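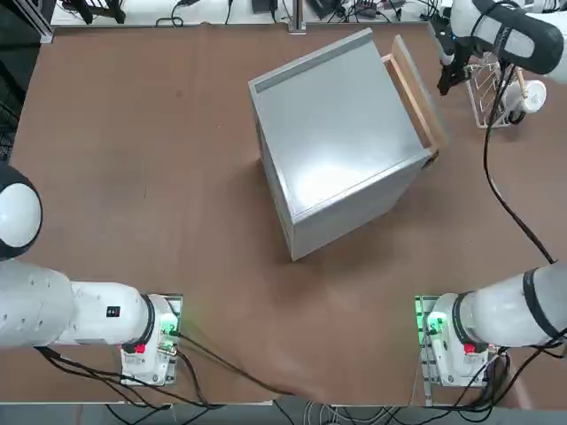
A gray cabinet with its wooden drawer partly open.

Going paperless: who is saving what?

Starting in November, members who get their water and trash bill from Mitari by mail will pay $5 extra for each paper copy. The notice calls this a "paper choice fee." I have read it several times and I still can't find the choice, unless paying more for what you already had counts as one. 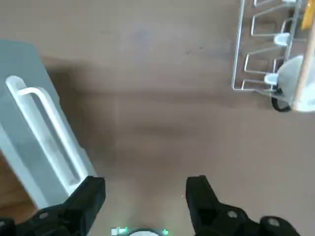 By Aino Lappalainen
Tue 25 February

The company says most people like getting bills online. Maybe they do. Its proof is a survey sent to 300 households, and 167 of them answered. The survey was sent by email. I'd like to know how many people who want paper bills were sitting at their inbox ready to say so. I asked, and got back a link to the notice I was asking about.

We're also told the change is good for trees. I'm in favor of trees. But the same envelope that brought the notice had a glossy flyer for pipe insurance from Lamptey in it, four pages and full color, and I've had two more since. If paper is the problem they could start there.

What bothers me more is what happens to old bills once they live on somebody else's website. When Grikham ran our trash pickup, you could look up your payments online for as long as you were a customer. Then the contract ended and the login page went with it. Hsiu-ying Kwok spent most of a week trying to show she had paid a bill from the year before.

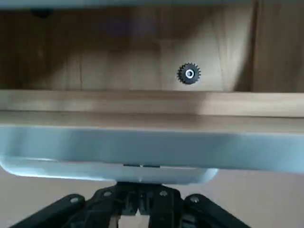
She won in the end, with a bank statement she had printed out and stuck in a folder. I can't say the website helped her any. Mitari's new terms promise to keep bills "for a reasonable period," and I have asked what that means in years. No answer on that one either.

If you do switch, save each bill to your own computer as it comes in, and print the ones that show a deposit or a disputed charge. If you don't want to switch, there is a waiver for the fee. It's on the back of the notice in the small type, and it has to be in their hands within 20 days of the date on your letter. You don't need to give a reason, whatever the person on the phone tells you. The form has a box marked "reason" and I left mine blank. So did Man-lok Lui, and his went through.

I read a draft of this at the Distbridge meeting and not everybody agreed with me. 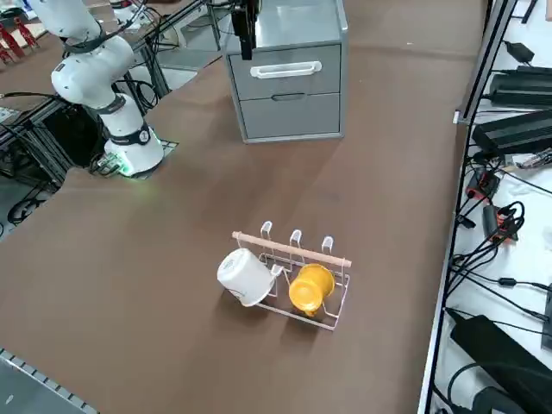
Yu-ting Yu thought I was being unfair, and said she had gone online two years ago, hadn't missed a bill and was glad to have her kitchen counter back. She also said that mailing things costs money and somebody has to pay for the stamps. Fair enough, but $5 buys a lot more than one stamp, and I would like to see the rest of the math.

Copies of the waiver form are by the coffee machine in the hall. Si-woo Noh has offered to drop off signed ones at the Mitari office, and I'd ask for a receipt. On paper, please.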